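Household Organisation, evening class
Notes for week four: clearing and resetting a table

Hello again everyone. I promised I'd write these up before Sunday and I've nearly managed it. They follow the order we took things in class, more or less, with a few bits added that I forgot to say because we ran over (my fault, I got carried away about drawers). If you missed the session, read these and then try the exercise at the end at home. You don't need anything special for it, just a table that has got away from you.

Why a table, then? Last week we did shelves, and shelves are easy by comparison. A shelf has a back and two sides and things more or less stay where they're put. A table is open on all sides and everybody in the house walks past it. Post lands on it. Keys land on it. Somebody puts down a mug on the way to the phone and there it sits until bedtime. Dilruba Paul used to call tables "the beach" when she taught this course, and I've pinched that from her, along with a fair few other things in these notes.

First job: look before you touch. I know, I know, I say this every week. But most of us dive in and start shuffling, and shuffling isn't tidying, it's moving the muddle to the left. Stand at one corner, then go and stand at the opposite one. You'll spot different things from each. Tall items hide small ones, and the small ones are usually what you've been hunting for. Sit down as well, if there's a chair handy. I found my spare reading glasses that way, behind the fruit bowl, having blamed the dog.

Second job: sort by where things are going. This is the part people argued with me about, so I'll go over it again. The old advice was to sort by kind, so all the paper together, all the pens together and so on. It looks lovely for ten minutes and then you have four tidy piles still sitting on the table! Sort by destination instead. Kitchen things go at the end nearest the kitchen, upstairs things at the end nearest the stairs, and whatever lives on the table stays in the middle. Then you carry each lot away in one trip.
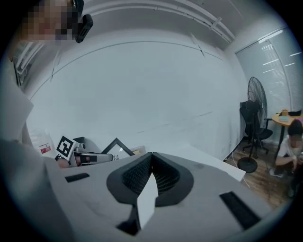 Rokeya Bhattacharjee

A word on containers, which several of you asked about. A plain white container with a small label on the side will do perfectly well, and I'd take it over a fancy one every time. Put the label on the side and leave the lid alone, or you'll lose sight of it the moment anything gets stacked on top. Red labels show up nicely on white. Handwriting is fine if other people can read it (mine they can't, so I print in capitals). And please don't buy any containers until you've finished sorting. I have a cupboard of empty ones at home from the years when I did it the other way round.

If your tabletop is white you've got a small advantage, as dark odds and ends stand out against it straight away. Pale things are the ones that slip by. Run your palm flat over the surface after you think you've cleared it and you'll generally meet a paper clip or two. On dark wood it's the reverse, and you want to watch for black pen lids and hair grips.

Anything that leans, such as a frame or a board or a tray stood on its edge, comes off the table first. It'll fall over at some point in the proceedings, usually on to your sorted pile. Lay it flat on a chair or prop it on the floor against a wall, away from the door. Small loose bits go next, and you want a saucer or a jam jar lid for those while you work.

Working in pairs. We had a good go at this and I thought it went well once people stopped reaching across each other. What I'd suggest:

One person has the table and the other has the carrying. Swap after 10 minutes, by the clock.

The person at the table doesn't leave it. If you wander off with one thing you'll come back with two, and Nuwan Majumder will vouch for me on that one.

Hand things over by name. "Scissors, kitchen drawer" is plenty. It sounds daft in a quiet room but it stops the other person standing there wondering.

If you can't agree where something lives, it goes in the undecided box and you carry on. Don't have the discussion over the table. Have it afterwards with a cup of tea.

About that undecided box. Keep it small, shoebox size at most, and empty it the same day. Dinesh Patwary asked what happens if you can't, and my answer in class was a bit woolly, so let me try again. If an item has been through the box twice and still has no home, either you make it one that evening or it leaves the house. Mitali Sheikh thought this was harsh. It is a bit! You're allowed exceptions for anything sentimental, but they go in a drawer, and the drawer has to shut.

Resetting. Once the table is clear, wipe it, let it dry, and put back only what lives there. Decide on that list in advance and write it down. Mine is a lamp, a coaster and the diary. Everyone's will be different, and if you use your table for sewing or homework as well as meals you may want two lists, one for daytime and one for evening. Keep the front edge clear by about a hand's width, whatever else you do. Things near the edge get knocked off by sleeves, especially the loose sort with a wide cuff, and you'll be sweeping under the table when you'd planned to sit down.

Exercise for next time. Pick one table. Look at it from both corners, write down what you see from each, and compare the lists. Then clear it by destination and reset it. Leave it alone for a day and have another look, and make a note of the first thing that came back. Bring that note with you, as we'll be starting with it.

Next week is drawers, properly this time. Bring a ruler.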